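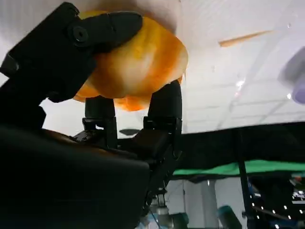
How long does a letter have to be before it counts as a real letter?

As long as it takes to tell one thing properly, and for most people that comes out at 2 sides of ordinary paper.

I get asked that more than anything else since I started writing about letters on this blog, and I do understand it, because I used to think a letter had to be an event. I thought you needed news. I'd sit down with a good pen and wait to have had a more interesting month, and then the month would go by, and then it would be the holidays and I'd send a card with my name in it and feel bad until spring.

What got me over it was Bohumila Oravec. Some of you have met her in these posts before. She lived two doors down from us when I was growing up in Hurncombe and she taught me to crochet (badly, my fault) and when she moved away to be near her son she wrote to me, and I wrote back, and we have been going ever since, with one gap I'm still ashamed of. Her letters have almost no news in them at all. She'll spend the whole first page on a neighbor's gate that squeaks, who has offered to oil it and who took offense at the offer, and by the time she signs off I feel as if I've spent the afternoon on her porch with my shoes off. I have 338 of them. I know the number because I put them in order this January, when I was home with a cold and wanted a job I could do sitting down.

Putting them in order was slow going! Bohumila dates her letters with things like "Tuesday, raining," so I had to work from postmarks, and where the postmark was smeared I had to work from the gossip. If the gate was still squeaking it was before the wedding. If she mentions the new stove it was after. I had piles all over the spare bed for two weeks and my husband slept on his back like a plank the night his mother visited and we needed the other room, and we'd rather not discuss that any further.

Anyway, reading them all in a row like that, I noticed how little it takes. Her shortest is five lines. She had a dentist appointment and wanted to tell me that the lilacs had opened before she left, and I remember getting it, I remember standing at the mailbox. I couldn't tell you a single thing I got by email that year.

So, a few things I do now, for those of you who have written to say you'd like to start and don't know how.

I write in the morning, at the kitchen table, before I've talked to anyone. If I wait until evening I've used up my stories on the phone. I keep a box with paper, envelopes and stamps all together, and I address the envelope first. Soo-ah Yeo at my library group told me about that and I thought it was a silly little thing, and then I tried it, and there is something about an envelope with a name on it sitting there that makes you get on with it.

I start in the middle. No "I hope this finds you well," no apology for how long it's been. I've received so many letters where the whole first page is sorry, sorry, sorry, and I always want to say oh, never mind that, tell me about the dog. If I truly owe somebody an apology I put it at the end, in one sentence.

I ask a question they'd have fun answering. Gil-soo Byun, who was my husband's roommate in college, is a man of very few words on the telephone, and I once asked him in a letter what his mother used to pack in his lunch. I got four pages back. Four! With a drawing of the lunchbox.

I don't copy things over if I make a mistake. I used to, and it took all the fun out of it. Cross it out and carry on. Bohumila's letters are full of crossings-out and I like trying to read what's underneath.

As for paper, I know people get very particular. I had a lovely pad of heavy cream paper once and I was so careful with it that it sat in a drawer until the edges went brown. Now I use a plain lined pad, and I write on both sides if the ink lets me. Ballpoint is fine. Pencil is fine too, though it does rub a bit if the letter gets folded and unfolded a lot — and mine do, I hope.

The gap I mentioned was the year my father was sick. I didn't write to anybody. Bohumila kept writing to me, once a month or so, and never once asked why I'd stopped. When I finally did write I had planned out this long explanation, and then what I sent was a page about the hospital cafeteria and a woman there who put extra gravy on my potatoes without my asking. She wrote back about gravy. I still have trouble reading that one out loud.

I've been thinking about all this more than usual lately, with so many of us at home and unable to visit. It's 21/05/2020 as I type this and I haven't hugged my sister in months, and we talk on the computer every weekend, and I'm glad of it, I really am. But she sent me a letter last week, her first since summer camp, mostly complaints about her tomato seedlings, and I've read it every day since. It's propped against the sugar bowl. I notice her handwriting has turned into our mother's.

Donnie MacLeish left a comment on my last post asking whether it's all right to type a letter if your hands aren't what they were. Donnie, of course it is. Type it, dictate it to a grandchild, print it as large as you like. Sign it if you can manage that much, and if you can't, put in a leaf or something. I'd be delighted to get it.

My own next one is to Bohumila, and I've only gotten as far as the envelope. The peonies are late and the mailman has grown a beard, so I expect I'll begin with the beard.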